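Surnodcombe Comics Reader: Help Desk
Ticket: right-to-left books open on the last page after the May update
Status: Solved (workaround for older files below)
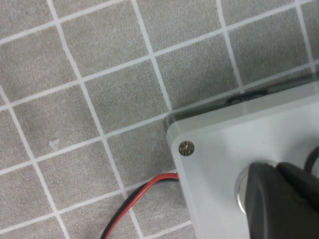 Opened by Elin Pumphrey

Hi all! First, I love this reader and I have about 200 volumes in it, mostly manga with a growing pile of Franco-Belgian stuff. Since the May update, though, every right-to-left series opens on its final page. I found out with volume 4 of Hevton, a mystery I've been saving for months, and yes, I saw who was under the mask before I saw the title page. Left-to-right books are fine. Tablet app, newest version. I've tried signing out and back in, and deleting and downloading again.

Reply from Dima Nimri (support)

Oh no, not Hevton! I'm so sorry, that final page is a big one. Thanks for saying right away which books do it and which don't. Could you try two things for me?

Open any affected book, tap the middle of the screen, and look at Reading Direction. Does it say "Right to left" or "Automatic"?

Then go to Library > Sort and tell me if "Resume where I left off" is on.

Elin Pumphrey

It says Automatic on all of them. Resume is on. I switched Resume off and Azar volume 1 opened on the cover! Then I turned it back on, closed the book on page 2, and it came back at the end again. So it's only half a fix, but I did get to look at that Azar cover properly, and wow, the ink work on the coat.

Dima Nimri (support)

The coat! The whole first chapter is like that, you're in for a treat. And this helps a lot. I can get the same thing on my own tablet now. With Automatic plus Resume, the app seems to count your saved page from the wrong end of the book. Passing it to Marwan.

Reply from Marwan Saab (app team)

Found it, and it was a fun one to chase. The update changed how we read the direction tag inside the file. When the setting is Automatic, the bookmark gets loaded before the tag does, so page 2 turns into second from the end. Fresh books with no bookmark land on the very last page for the same reason.

Until the fix is out:

1. Open the series page, not the single volume.
2. Tap the three dots, then Series Settings.
3. Change Reading Direction from Automatic to Right to left.
4. Close the app all the way and open it again.

Your bookmarks are safe. They're stored correctly and only shown wrong.

Elin Pumphrey

Worked on Azar and Hevton! Tritar still opens at the back. It's the big omnibus, some 800 pages, and I imported it from my own files, if that matters.

Marwan Saab

It does matter. Imported files skip the series setting, so you need to set it on the book itself: long press the cover, Edit Details, Direction. An omnibus that size may take a moment to rebuild its page list, so let the spinner finish.

Elin Pumphrey

That did it! Tritar opens on the color pages, right where it should. Thank you both, I'm off to reread Hevton from the start and look for all the clues I missed.

Dima Nimri (support)

Check the umbrella in volume 2! Marking this solved. The fix goes out with the next app version, and you can leave your series on Right to left after that with no trouble.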